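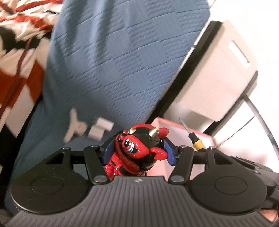

A red and black toy figurine with gold horns

The Skevthorpe warehouse fire was a fire at a toy and household goods depot in Skevthorpe, a district on the eastern side of Rustville. It began on a Saturday in October and destroyed most of the building, which was operated by the wholesale firm Jafarzadeh. Two night workers were treated for smoke inhalation. There were no deaths.

Background
The depot stood on Clonodstead Road and was built as a flour store. Jafarzadeh took over the lease and used the upper floor for seasonal stock. An inspection earlier in the year had recorded a faulty alarm panel and a blocked stairway on the north side.

Fire
The first emergency call was received at 1055 hours. Crews from Rustville and Clonodstead attended, and 6 engines were in use by midday. Residents of 76 homes were asked to leave while the roof was made safe, and most returned the same evening. Clonodstead Road remained closed to traffic until the following week.

Investigation
Fire investigators concluded that the blaze had been started deliberately in a loading bay. Police later arrested a former contractor of the firm, who was charged with arson. The trial was held at Rustville Crown Court, where the prosecution was led by Isabelle Kowalchuk. The defendant was found guilty by a majority verdict and an appeal against the sentence was dismissed.

Aftermath
The remains of the depot were demolished and the site was sold. Jafarzadeh moved its stock to premises in Clonodstead and was fined separately over the blocked stairway. The district council afterwards introduced yearly checks of alarm systems in large storage buildings.

See also
Clonodstead Road
Rustville Crown Court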